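Visit report: the parcel room tour, and whether any of it saves anyone any time

2 Mar 2022

I signed up for the neighbourhood delivery tour because Jocelyn Tan told me it would change my mind about how parcels ought to reach people's doors. Jocelyn is keen on shared collection points. I am less keen, having lived above one for 3 years, and I went along mainly to see whether the claims made in the Davalcombe leaflet would stand up to a morning on site.

The leaflet says that sorting parcels by housing estate, before they go out, cuts "wasted journeys". It doesn't say whose journeys. If I have to walk down and fetch my own box, that is still a journey, and I am the one making it.

We started late. Genji Morikawa, our guide, gave a talk in the corridor that went on a good deal longer than the printed programme allowed, and I could hear perhaps half of it over a trolley with a bad wheel. What I did catch was sensible enough. Parcels are split by estate and each estate gets its own stretch of floor along the wall, with a paper notice to say which is which. The two we saw were for Shanshui Renjia and Hualong Xiyuan, both marked as temporary storage.

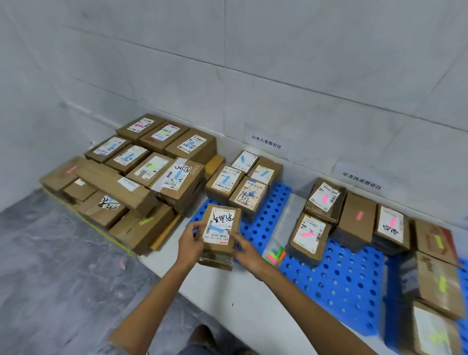 I asked how long "temporary" was. Genji said it depended. I asked what it depended on and he said the time of year, mostly, with July being quiet and the winter sales being dreadful. Aoi Yoshida, who had come over from Pravcombe with a notebook, wanted a figure in hours. She didn't get one either.

My main doubt is about the labelling. A sheet of paper taped to tiles is cheap and easy to change, and I have nothing against it, but the whole system rests on someone reading the sheet and putting the box under the right one. Hinata Oshima said that mistakes were rare. I would like to have seen a record of them. When I asked, I was told there was a book, and then that the book was in another office.

We were given one number all morning, and it was 2913. This was said to be the parcels handled in a single week, though when I repeated it back over tea it had become the busiest week on record. Those are different claims and I wish the handout had picked one.

I did come round a little on the layout. Keeping everything low and against a wall means you can see what is there without shifting a stack, and in our own building at home the stacks are the problem - yours is always at the bottom. The pallets have their uses too, if only for keeping cardboard off the floor.

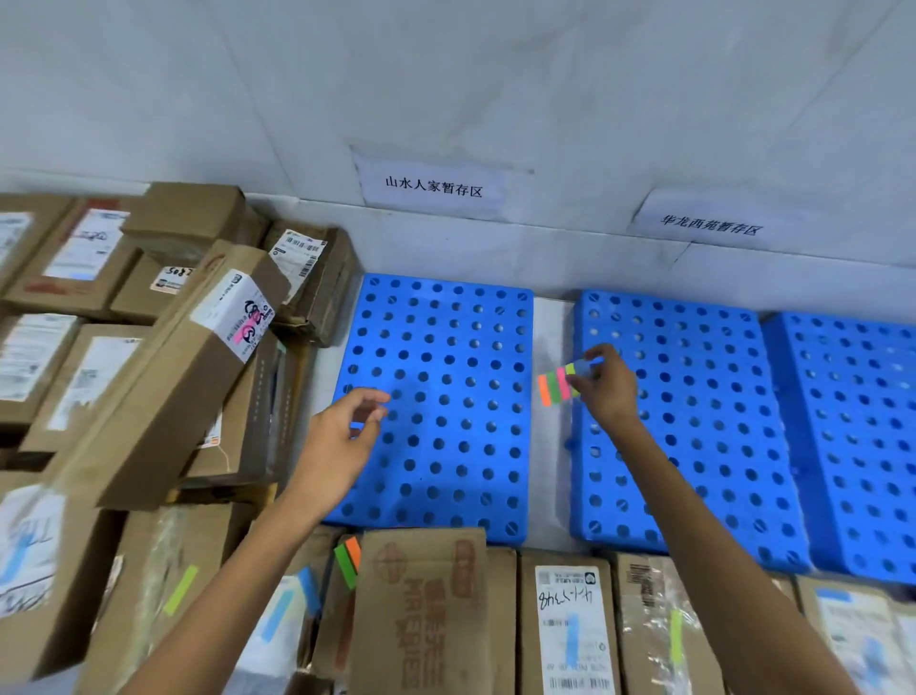 The two estate bays, with blue plastic pallets under the notices.

After that there was a session on pick-up habits, run by Ayane Kinoshita. It was the best part of the visit and should have come first. She said that most complaints are about opening times, and that people will forgive a slow parcel much sooner than a locked door. That matches my experience. She also admitted that the survey behind her slides had 70 replies, 5 of them from her own relatives, and I trusted her more for saying so.

The tour costs nothing and there is tea. Wear thick socks and sit near the front for the talk.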